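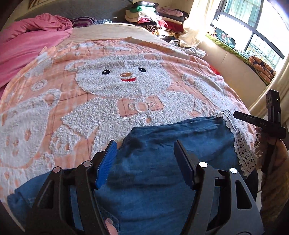

姐姐床上的熊毯子，和那件还没有叠的蓝衣服。

熊毯子

姐姐从Gape打来电话的时候，我正站在她的床前面，手里什么也没有拿。

她问：“你叠好了吗？”

我说快好了。这句话是假的。那件蓝衣服还摊在床上，盖住了熊的下半身，我已经看了它很久，不知道应该先动哪一边。

“不用叠得很漂亮，”姐姐说，“放得进箱子就可以。”

“放得进，”我说，“我马上放。”

她那边有很多人说话的声音，还有杯子的声音。她新工作的地方在一家餐厅的楼上，她说到了晚上，地板会发热，冬天可以不穿袜子。她告诉我这件事已经三次了。每次我都说真好。

电话挂了以后，房间变得比以前更安静。我坐在地上，看着床。从地上看，熊的脸很宽，好像它躺下来的时候脸就摊开了。它的右耳朵折在头顶上，左耳朵平平地倒向旁边，里面有一块桃色。它一直在笑。它的眼睛是黑线绣的，每只眼睛里有一点白，还有很短的睫毛。我小的时候想过，如果把那些睫毛剪掉，熊会不会变成男的。后来我没有剪，那时候姐姐每天晚上都检查它。

毯子是妈妈在Flondenon的市场买的。那一年我们刚刚搬到这个城市，什么都缺。妈妈带我们去市场买锅、买拖鞋、买一个能放在窗户上的小镜子。钱快用完的时候，姐姐在一个摊子前面站住了，不走。摊子上挂着很多毯子，有老虎的，有玫瑰花的，也有一条是熊的。

妈妈说：“家里有被子。”

姐姐说：“那是被子，这是毯子。”

我站在旁边，觉得姐姐说得很有道理。妈妈大概也觉得，她把钱包打开了，看了一会儿，又关上，又打开。卖毯子的女人把毯子拿下来，抖了一下，边上的流苏打在我的脸上，有点痒。那是我对毯子最早的记忆，先是痒，然后才是熊。

回家的路上要坐很长时间的公共汽车，一共28站。姐姐抱着毯子坐，我抱着锅坐。我觉得不公平，但是没有说。到了家，姐姐在床中间画了一条看不见的线，她说大熊在她这边，旁边那个动物可以给我。

旁边那个动物也是白色的，沿着毯子的边，我们一直不知道它是什么。姐姐说它也是熊，是亲戚。我说它是羊。我们为了这件事吵过架，妈妈从厨房过来，看了看，说是狗。从那天以后，在我们家里，它的名字叫“亲戚”。晚上关灯以前，姐姐对大熊说晚安，我对亲戚说晚安。它们中间有一只白色的脚印，上面有桃色的小点。我们说好了，脚印是公共的，谁都可以把手放在上面。

我站起来，又去看那件蓝衣服。

我应该解释一下，为什么我觉得它这么难。姐姐走的时候很急，只带了一个包。她说剩下的东西让我慢慢整理，不着急。可是房东不是这样说的。房东说，新的房客节日以后就来，这个房间要空出来，床可以留下，别的都不行。我自己住在旁边的小房间，我的房间只能放一张床和我。所以姐姐的东西，要么寄给她，要么送人，要么扔掉。

书最容易，书是方的。鞋子也容易，它们是两只两只的。厨房里的杯子，我用旧报纸包好，一个一个放进纸箱，只打破了一个，是我自己的。剩下的是冬天的衣服，我把它们卷起来，像做春卷一样，这个方法是我在网上学的。最后是床上的东西了：粉红色的被褥，毯子，那一大堆叠好的衣服，还有这件蓝衣服。

被褥房东愿意要。毯子姐姐没有说。蓝衣服，她特别说了要寄。

“你看到它了吧？在柜子最里面，蓝的，”她上个星期说，“一定要给我寄来。”

我找到了。它挂在柜子最里面，和一条白色的花边挂在一起。我把它拿出来，铺在床上，它的布像牛仔布，很厚，有很多皱，上面的边收得紧紧的，一摊开就自己缩回去。花边是钩针钩的那种，有很多小洞，边上是一个一个的小波浪。我把它整理好，它又滑下去，从床边滑下去，像一个人慢慢地把腿放到地上。

我从来没有看见姐姐穿过它。这一点让我想了很多。我和她住在一起这么多年，她有几双袜子我都知道，哪一双有洞我也知道。这件衣服我却不认识。

我拿起一只袖子，或者我以为是袖子的地方，往中间折。它不愿意。我把下面往上折，花边就跑出来。我试了卷的方法，卷到一半，它变得像一个很胖的枕头。我把它放开，它又回到原来的样子，盖在熊的身上，只留下熊的脸、领结，和领结下面那颗桃色的扣子。

熊看起来像盖着被子在休息。我有一点羡慕它。

我给Destia打了电话。Destia是我们这里寄东西最便宜的公司，在Lidar街的街角，门很小，柜台很高。接电话的男人说话很快，我请他说慢一点，他就说得很慢，慢得让我不好意思。

他说：“小姐，2号箱，最多，三公斤。超过，要换，大箱。”

我问大箱多少钱。他告诉我了。我说谢谢，然后在纸上写了那个数字，又把它画掉，好像画掉了就不用付。

厨房里有一个秤，是妈妈留下来的，可以称面粉，也可以称别的东西，只要你不怕麻烦。我把毯子和蓝衣服一起抱到厨房。我抱的时候，毯子的流苏又碰到我的脸。还是痒。秤太小，毯子放上去，就看不见数字了。我蹲下来，把头斜着，从毯子下面看。

3,160克。

多了一百六十克。我把箱子还没有算进去，胶带也没有算进去。

我在厨房站了一会儿。窗户外面，对面的人家在挂灯，一个孩子举着灯，一个大人站在椅子上。灯亮了一下，又灭了，他们就一起看那根线。我想，一百六十克是多少呢？是一个苹果。是我的电话。是姐姐那双蓝拖鞋里面的一只。

如果只寄蓝衣服，就很轻，小箱子也够。如果只寄毯子，也够。只有两个放在一起的时候，才多出一个苹果。

我给姐姐发了消息：“毯子你要吗？”

她没有马上回。我就把东西抱回房间，重新铺在床上。我铺得很认真，先铺毯子，把熊放在中间，亲戚放在左边。可是远的那一边总是不平，皱起来，翻起来，我也没有再去拉它。然后我把蓝衣服放上去。我也不知道为什么要放上去，本来可以放在椅子上。可能是因为它们今天下午一直在一起。

我坐在床边，把手放在公共的脚印上面。

姐姐第一次说要走，是六月。那天很热，我们把毯子收在柜子里，床上只有床单。她躺着说，Gape有一个工作，她可能会去。我问可能是多少。她说一半。过了几天，我又问，她说一半多一点。我那时候正在学习怎么用百分数，我觉得她的回答很不准确。后来我不问了，她也不说，我们一起做饭，一起看电视，一起去市场买便宜的桃子。到了秋天，有一天她回家，把毯子从柜子里拿出来铺好，铺得特别平，连翻起来的边也压下去了。我看见那条毯子，就知道已经不是一半了。

她走的那天早上，我送她去车站。她坐的是515路，这路车先到Flondenon，再到火车站。车来得太早，我们准备好的话都没有说。她上了车，从窗户里对我做了一个手势，我没看懂。我也对她做了一个手势，我自己也不懂。回家以后，我在她的床上坐到中午，对大熊说了晚安，虽然是早上。

电话响了一下。姐姐回了消息。

“毯子是你的呀。”

我看了这五个字，又数了一遍，确实是五个字。我回答她：“大熊是你的。”

她写：“我把大熊给你。亲戚也是你的。都是你的。”

过了一会儿，她又写：“你以前不是一直想要吗？”

我是想要过。我想要的时候是八岁，九岁，十岁。有一次姐姐发烧，妈妈让她睡在大房间，那天晚上我一个人睡在毯子下面，没有线，全部都是我的。我睡在大熊上面，把头放在它的脸旁边。我以为我会非常高兴。可是我半夜醒了，自己又回到左边去了。

这些我没有写给她。我写的是：“那蓝衣服呢？你穿过吗？我不认识它。”

这一次她直接打电话来了。

“那也是给你的，”她说，声音有点奇怪，“我本来想做好了再给你。”

“做好什么？”

“你看见那条白的花边了吗？我想缝上去。是我自己钩的，钩了很久，上面可能有错的地方，你不要找。衣服是在市场买的，买的时候有点大，我想改一改。然后我就走了，没有时间。”

我看着花边。我以前没有想到它是姐姐钩的。姐姐不喜欢坐着，她喝茶都是站着喝。我努力地想她在什么时候钩它，在哪里钩，想不出来。可能是我睡着以后。可能是她说“一半多一点”的那些晚上。

“那你为什么让我寄给你？”我问。

“我想做好了，再寄回来给你啊。”

我算了一下：从我这里到Gape，再从Gape到我这里，要付Destia两次钱。我把这个告诉她。

她安静了，然后开始笑。她笑起来声音很大，旁边有人问她怎么了，她对那个人说，没事，是我妹妹。她说“我妹妹”的时候，离电话远了一点，声音变小了，可是我听得很清楚。

“那你自己缝吧，”她说，“你会缝吗？”

“我会缝扣子。”

“差不多。扣子是一个点，花边是很多个点。”

我觉得这句话也很不准确，但是我没有说。

我们又说了一会儿别的事情。她问房东有没有生气，我说没有，房东喜欢粉红色的被褥。她问杯子有没有打破，我说打破了一个，她问是谁的，我说是我的，她说那就好。然后她说她要下楼去了，下面很忙，她说地板已经热了。我说真好。这次我说得比较慢。

挂电话以前她问：“毯子你放哪里？你的房间那么小。”

“放我的床上。”

“你的床比毯子窄。”

“那就让它垂下来一点。”

我从抽屉里找到了针和白色的线。线不太多。我把灯打开，坐到床上，把花边从床边捞起来，把它的一头放在蓝衣服上面的边上，看看它想往哪里走。它要转弯，我就跟着它转弯。我用别针别住，一共只有几个别针，别完了，我就用手指按着。

第一针太大了，很难看。我把它拆掉。第二针我缝到了毯子上，把姐姐的花边和熊的桃色领结旁边的绒毛缝在了一起。我没有马上发现。我一拉，大熊的脸动了一下，嘴巴还是笑着的。我吓了一跳，然后对它说对不起，用小剪刀把线剪开。绒毛上留下了一个很小的洞，不仔细看是看不见的。

以后姐姐检查的时候，一定会看见。

我缝到很晚。下面的衣服有一块地方，缝线很整齐，我想应该是一个口袋，我没有动它。花边缝了还不到一半，白线就用完了。我把针别在花边的一个小波浪上，免得丢。

那天是12月25日星期三，商店都关门，买不到线。对面人家的灯终于亮了，红的绿的，照到这边的墙上。我听见他们在鼓掌。

我没有把蓝衣服拿开，它还摊在那里，一半有花边，一半没有。明天我要去Destia，问那个说话很慢的男人退不退纸箱的钱。然后去市场，买白线。我要把样子带着，姐姐用的那种白，好像有一点偏黄，要拿到太阳下面比一比。

我关了灯，没有回自己的房间。新房客还没有来，这张床今天晚上还可以睡。我把蓝衣服往上推了一点，给自己留出地方，慢慢躺到左边去，躺在亲戚那一边。

“晚安，”我说。

然后我想了想，对右边也说了一次。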